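Sent: 6 Nov 2021
Subject: Re: [dultgate-gardens] Water butts on the lower plots

> The butt behind plot 18 was down to the tap again on Thursday. Is there
> any point in having a second one there, or should we ask Clomusa to
> extend the pipe from the top gate? I was quoted 214 for the pipe last
> year and have no idea if that still stands.

A second butt would help, but only if it gets its own downpipe. The two on the Stetsiuk side are linked at the base and share one gutter, so they run out on the same day. We got no more water out of July than we did with one.

The shed roof on the lower path is the better bet. It has a gutter on the north side only. Put one on the south side and you could fill a 700 liter tank there by February, going by last winter's rain.

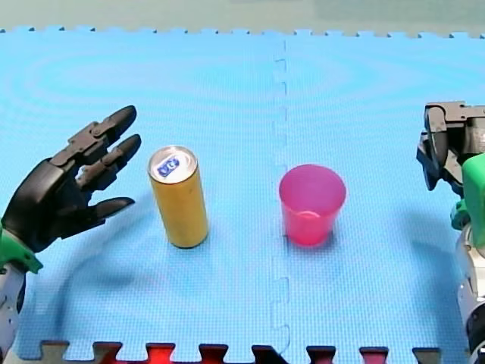
On the pipe, I would ask for a new quote before we vote on anything. The old price left out the trench, and the ground by the top gate is full of roots – we broke a spade on them when the Grastska fence went in. If we dig it ourselves it will take at least two weekends.

Until then, please keep cans to 10 liters per plot per visit on the lower side, and turn the tap all the way off. It still drips if you stop at the first click.

I can measure the south side of the shed next time I'm down.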